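Section 8. Comparing gripper fingers on a two-arm cell

This section describes how to run the soft goods comparison on a Flornolance two-arm cell. It applies to cells fitted with matched parallel grippers and long black fingers. The comparison uses a pair of denim shorts with a belt threaded through the waistband loops. The same procedure may be used for other garments with a strap, cord or drawstring.

Read Section 3 (Emergency stop) and Section 5 (Homing) before starting.

8.1 Before you begin

You will need:
The two finger sets to be compared, Dellham straight and Dellham ribbed
One pair of denim shorts and one belt
The hex key supplied with the finger sets
The Jurkungate controller, firmware 164 or later
A run sheet for each finger set

CAUTION: Isolate the arms at the controller before changing fingers. The jaws may close under spring load when air or power is restored.

8.2 Fitting the fingers

1. Press HOLD on the controller and wait for the amber lamp.
2. Slacken both clamp screws on the left gripper. Do not remove them.
3. Slide the fingers out and fit the first set, with the flat faces inward.
4. Tighten the screws evenly.
5. Repeat for the right gripper. Both arms must carry the same set.
6. Run JAW CHECK. The controller reports the opening of each gripper. If the two values differ, refit the fingers and run the check again.

Note: Cables at the wrist must keep a free loop through the full range of joint 6. Turn each wrist by hand to both limits before releasing HOLD.

8.3 Laying out the garment

1. Spread the shorts flat near the middle of the table, with the waistband towards the arms and the legs pointing to the back.
2. Open the legs so that they do not overlap.
3. Thread the belt through the loops and leave the tail free.
4. Smooth the legs. Small folds at the waistband are acceptable and need not be removed.
5. Keep the working area between the garment and the back row clear.

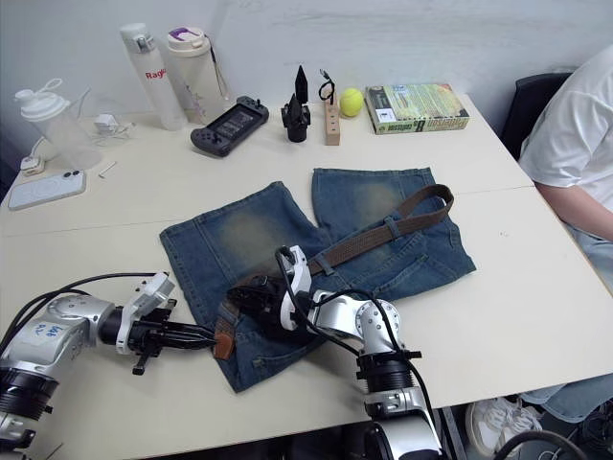
The first contact is made with one gripper only. Pressing on the belt with the fingers angled down gives a firm hold on the fabric beneath it, but it also raises the load on the wrist. The Cattaneo force module trips at 200 on the controller scale. Set the warning level to 164 for the first run and leave it there for both finger sets, or the results cannot be compared.

8.4 Running the comparison

1. Load program 778 and select the finger set from the list.
2. Set the arm speed to 8 per cent for the first run.
3. Release HOLD. Both arms move to the ready position.
4. Bring the right gripper down to the belt until the contact lamp lights.
5. Bring the left gripper in level with the table, with the fingers horizontal.
6. Close the left gripper on the belt. Check the grip by eye before moving on.
7. Lift the right gripper clear and move it to the free end.
8. Close the right gripper and apply light tension.
9. Record the peak load for each arm and whether the belt slipped in the jaws.
10. Return both arms to ready and lay out the garment again as in 8.3.

CAUTION: Anyone seated or standing beside the table must keep hands and sleeves off the working area while either arm is live. The emergency stop must be within reach of that person.

Note: If a finger tip catches in a belt loop, press HOLD and open the jaws. Do not drive the arm backwards to free it. The long fingers bend easily in the sideways direction, and a bent pair must be replaced as a pair. 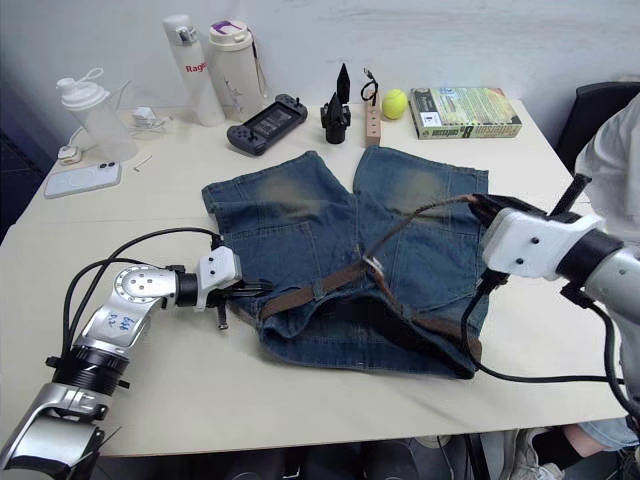 With both ends held, tension should be taken up by one arm while the other stays still. Moving both arms at once makes the load readings hard to separate. Use the MASTER setting to choose the moving arm. The factory setting is right.

8.5 Reading the results

Compare the two run sheets line by line. A lower peak load with no slip is the better result. Where one set shows a lower load but slips, repeat the run with the jaw force raised by one step and enter it on a new line.

The straight fingers slide under a flat belt more readily. The ribbed fingers hold a smooth strap at a lower jaw force but may mark soft leather. Check the belt after each run and replace it if the surface is cut.

8.6 Faults

E12 Contact lamp does not light: Clean the finger pads and repeat JAW CHECK.
E14 Force module tripped: Press HOLD, open both jaws, lift the arms clear, then reset at the controller.
E19 Finger set does not match: The set chosen in program 778 differs from the set last checked. Repeat 8.2, step 6.
E23 Wrist cable limit: Return the wrist to zero and refit the cable loop as shown in Section 4.

Go to Section 9 to store the chosen finger set as the default for the cell.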